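Bench testers wanted for the Braker gripper kit

Jellum sells a bolt-on gripper kit called Braker. It holds things. Our customers would like it to go on holding them after lunch, so we are hiring two testers for the workshop, starting in September.

You will hand the gripper flat, awkward items, tug on them, and write down what happened in a form Celina Duda designed and will defend to the death. Shifts run from 8 a.m. and last seven hours. A robotics degree is welcome but won't get you out of sweeping.
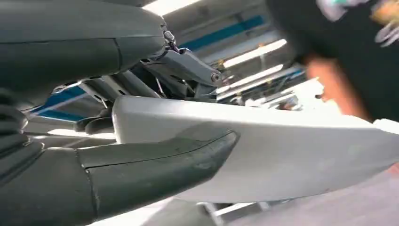 We'd like someone who can use a hex key without stripping the bolt and can describe a failure in words we're able to print. Experience with returns, repairs or small children counts. You should be fine with standing, and with being told by Bogdan Bednarek that it worked yesterday.

Pay is hourly and arrives on time. The coffee is free and priced accordingly.

To apply, send Weronika Witkowska one page about something you broke and how you fixed it. Please leave out the word "passionate." Short trials are paid, and applicants get an answer either way.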